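Clokus: Bruto 6 rumors round-up, smaller bezel, bigger battery, 12 GB of memory, out before fall?

July 28, 2024

More talk on the Bruto 6 this weekend, and this time it comes from the parts side. Two people at suppliers say the tablet went into trial production in April and that the full run is getting started now. Dement, the company behind it, has said nothing. Same as every year.

What we have so far, quick version.

Screen first. Same size as the Bruto 5, thinner border, and the panel is supposed to come from Kikuchi again after one generation with someone else. If you owned the 5 you know why people care. The backlight on that one was uneven in the corners and Dement never really fixed it, just swapped units for the folks who complained loud enough. Kikuchi made the panels for the 4 and those were fine. Refresh rate is still an open question. One source says it goes up, the other says it stays where it is and only the Pro model gets the faster one. We would bet on the second. Dement likes to keep something back for the expensive box.

Memory. 12 GB on the base model, up from the last one. Both sources agree on this so we'd call it close to certain. Storage tiers not known.

Battery. Bigger, but no number yet. The case apparently got a touch thicker to fit it, which will upset the thin and light crowd and please everyone else. Charging goes to 40 watts. The charger in the box? Don't count on it, the 5 shipped with just a cable and there's no sign they've changed there minds.

Camera. Not much. Rear lens gets a new sensor, front one moves to the long side so you finally look straight ahead on video calls when the thing is in a keyboard stand. Should have happened two models ago. No word on a flash.

Pen. New one, magnetic, charges on the top edge. Old pens probably won't work with it. We asked a case maker who has the drawings and they said the charging strip is in a diffrent spot, so old cases are out too. Budget for that if you're upgrading.

Cellular version is the messy part. An earlier leak said it would launch the same day as the Wi-Fi one. Now we hear it slips, with the modem still in testing with carriers. How long a slip, no idea. Last time it was long enough that plenty of buyers gave up and got the Wi-Fi model plus a phone hotspot.

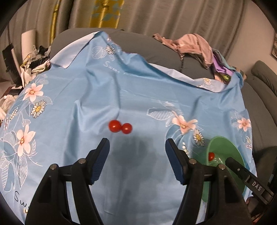

Price, then. A retailer listing that was up for a short while had the top model with keyboard at $1319. It's gone now. Could be a placeholder, stores do that, but it isn't a round number and it isn't a string of nines either, so we lean toward real. That would be a jump over the current bundle. Base price was not on the page.

As for the date, everything points to early fall. Full production now, boxes in warehouses by the end of summer, event, then on sale a week or so later. Dement has kept to that pattern for the last few tablets. The one thing that could push it is the panel supply, Kikuchi is said to be running the new line below target. If that doesn't pick up expect short stock at launch and maybe only one color in the first weeks.

The Bruto 5 is already getting cheaper at the bigger stores, open box units especially. Fine buy if you check the corners of the screen before the return window closes.

We've asked Dement for comment, will update if they write back. Got a tip on the Bruto 6 or the Pro? Send it to the Clokus tips box, no names used.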